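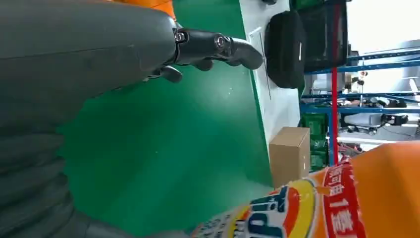
My uncle Sandro gave me the tidying job because I'd told my mum I was bored, and you should never say that in my family unless you want a broom in your hand by teatime. The unit was out at Finside, past the tyre place, and I was to have it straight in two evenings, ten pounds an evening plus chips. I'd been expecting a hole, so the floor was a shock! It was green, and so shiny that I took my shoes off at the door like I was at somebody's nan's. I swept as far as the red pole, went round the orange container, came back along the white wall and there was the bag, black and padded and leaning there as if it was waiting for a lift home.

"Whose is that?" I said.

Sandro was up at the shelves with a pencil behind each ear. He didn't turn round. "Leave that one."

"Leave it as in don't chuck it, or leave it as in don't touch it?"

"Leave it as in sweep round it, Bea."

So I swept round it, and obviously from then on I thought about nothing else. I did the corners. I did the skirting with a damp cloth, which was way beyond what ten pounds ought to buy, and every time I came past I gave the bag a good look. It was a soft sort of shape and it told me nothing. You could have had a tent in there, or a coat, or somebody's whole life.

We had our chips sitting on the step outside, with the door propped open behind us. It was March and freezing, but Sandro won't have vinegar indoors. I asked again, in what I thought was a very casual way.

"It's Nazareno's," he said.

Now I knew the name Nazareno Barbieri the way you know the name of a street you've never been down. He was in the photo on my gran's landing, next to Sandro, the pair of them with enormous collars. He and Sandro had started out together, before I was born, mending things for a firm called Pultel, and then there'd been a row, and after that he wasn't at Christmas any more. My mum said it was about money. My gran said it was about a van.

"I thought you two didn't speak," I said.

"We don't."

"So why have you got his bag?"

Sandro ate a chip very slowly. "He left it when he went. Said he'd be back for it."

"When was that?"

"Twenty years in the summer."

I want you to understand that this was the third unit my uncle had rented in that time. He'd moved the machines, the shelves, the kettle, a desk that took four men and a lot of swearing, and each time he must have picked up that bag as well, carried it in and found it a bit of wall. I didn't say so. I had my mouth full, for one thing.

The second evening I got there before him and let myself in with the key from under the brick. I'd like to tell you I hesitated. I knelt down on that lovely green floor in my socks, got hold of the zip and pulled it (it went a lot easier than I'd expected, like it had been oiled).

A jumper, navy, folded properly with the arms tucked behind. A flask. A paperback with a bus ticket in it, ten pages from the end. And under those, in a brown envelope that had never been stuck down, a birthday card with a trout on the front. Inside it said *To Naz, ring me you daft beggar, S.* There was another one behind it with a sailing boat, and that said the same. I stopped looking after that. I could feel how thick the envelope was.

I put the lot back how I'd found it, or as near as I could manage, and when Sandro came in I was wiping down a shelf I'd already wiped.

"You've missed a bit," he said, pointing at nothing in particular.

"Uncle Sandro, have you got his number?"

He hung his coat up. He took a good while over it. Then he went across to the wall and nudged the bag with his foot, just an inch, so it was leaning the way it had been leaning the day before.

"Your gran has," he said. "Do behind the door next, it's all fluff."

I did behind the door. It was all fluff. On the way home I got off the bus three stops early and walked up to my gran's.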